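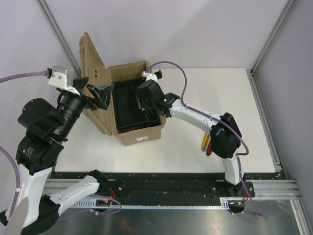
Wim Maes writes that the insert in his box rattles whenever the box is carried, and asks whether it should be glued down. Leave it unglued. A lift-out insert gives access to the floor of the box, where filings and grit collect.

Cleaning and refitting a tray insert

Take the hand tools out first and lay them on a flat surface. Open the lid to its full travel and check that it stays up unaided. If the hinge is weak, prop the lid before reaching inside.

Grip the insert by the rim. Raise one end until it clears the box wall, then lift the other. A straight pull on both ends tends to jam a close-fitting insert. 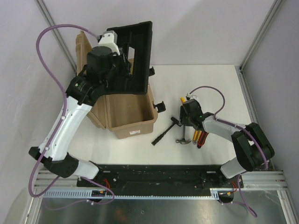

Black tray tilted above the open tan toolbox.

Brush out the floor and corners, then wipe with a damp cloth and mild soap. Avoid solvents on plastic. Leave box and insert open for 2 hours before reassembly.

To stop rattle, cut 4 pads of thin felt and stick one under each corner of the insert. Trim any pad that keeps the lid from latching. Heavy tools go in the lower compartments, nearest the handle side.

Inserts that have warped in a hot vehicle seldom flatten again and should be replaced. Measure the inside of the box at floor level; the walls may taper.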